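Cuaderno de taller. Lunes, visita a la jornada de puertas abiertas de Codness

Llegué a las 10 y la primera demostración ya había empezado, así que me perdí la presentación de la empresa. No lo lamento. Me dieron el folleto de Asto, que es como llaman al sistema de dos brazos, y en la portada pone "manipulación general de objetos cotidianos". Subrayo "general" para volver sobre ello.

Condiciones de la sala: persianas bajadas, focos fijos, cinta en el suelo para que el público no se arrime. Pregunté si podían subir las persianas durante una pasada. Que por la tarde, quizá. Por la tarde tampoco.

Vi 6 pasadas completas. Las tareas las elige el operador, no el público. Entre una y otra recolocan las cosas a mano y tardan más en eso que el robot en moverse. Cuando pedí la tasa de éxito me contestaron con el número de episodios de entrenamiento, 3000, que es otra cosa. Lo apunto tal cual: 3000 episodios, sin desglose por tarea ni por objeto.
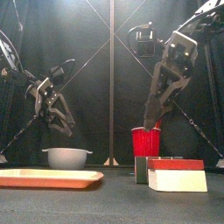
Dos brazos y una mesa oscura, con las telas negras detrás.

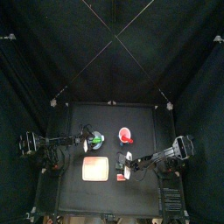
Lo que me interesa para nosotros es la línea de Sequeira, el vaciado de cajas mixtas, y ahí sigo sin ver el salto. Nuestras piezas llegan revueltas, con film, con etiquetas medio despegadas y bajo la luz que toque ese día. En Codness trabajan contra tela negra y con un vaso rojo, unos bloques y una bandeja, cada cosa con bastante sitio para que entre la pinza. Uno de los dedos de la pinza derecha llevaba además una funda oscura, como de pelillo, y en el folleto no se dice nada de eso. Si el agarre depende del recubrimiento quiero saber qué material es, cada cuánto se cambia y qué le pasa con polvo de cartón. Tomaron nota de la pregunta.

A favor: los brazos no se estorbaron en ninguna de las pasadas que vi, y la parada de emergencia la probaron delante de todos sin que hubiera que insistir. La conversación técnica fue correcta cuando se marchó el comercial.

En contra: ningún dato de ciclo. Cronometré por mi cuenta con el móvil, mal, y no me fío de lo que saqué, así que no lo pongo.

Comparación con Bernthorpe: aquellos al menos nos dejaron llevar piezas propias. Fallaron bastantes, pero salimos de allí con una hoja de resultados. De Codness salgo con un folleto y una bolsa de tela.

Pendiente:
- Pedir por escrito la tasa de éxito por objeto.
- Preguntar si aceptan una caja nuestra sin preparar. La referencia 2710 serviría, es la que peor se coge.
- Preguntar otra vez por la luz.
- No pasar nada a compras hasta tener lo anterior.

El café, bien.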